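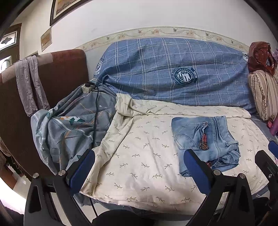
Hikik Flekell flat sheet, double, cream with sprig print

Bought in March to replace two older sheets. Weight on the kitchen scales was 539 g out of the packet, light for a double. The label states 100 per cent cotton. Six months of use so far, partly on the bed and partly as a cover on the sofa seat, where the folding gets done.

Fabric. Plain, fairly thin, slightly crisp when new and softer after the first few washes. It creases easily. Spread over a seat without tucking, it forms wrinkles through the middle as soon as anything is moved across it, and the edges go wavy. Tucking one long side behind the cushions helps. Anyone who wants a flat finish will have to iron it.

Print. Small leafy sprigs in a brownish olive, set in staggered rows. The reverse is paler, so a turned-down edge shows a different tone from the rest. On the bed I turn the top over once and accept this.

As a folding surface it does well. Faded denim shows up clearly against the cream, and so does anything coloured: the dark red patterned strip on my light blue jeans can be found at a glance, which matters because I like to keep that part away from the iron.
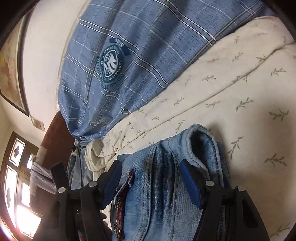 Heavy items do drag the cloth. A pair of jeans folded down to a thick waistband will pull the sheet into ridges if you slide it, so lift it and set it down again. Shirts and pillowcases cause no trouble.

Washing. 14 washes at 40 degrees, line dried. No colour loss that I can detect. The hem on one short side has started to pucker and I have restitched a few centimetres of it. The Rudd sheet I had before was thicker, kept its hems and took far longer to dry.

Fit. Adequate on a standard double mattress, short on a deep one. Check the depth before ordering.

Rating: four out of five for the sofa, three for the bed. One point off in both cases for the hem.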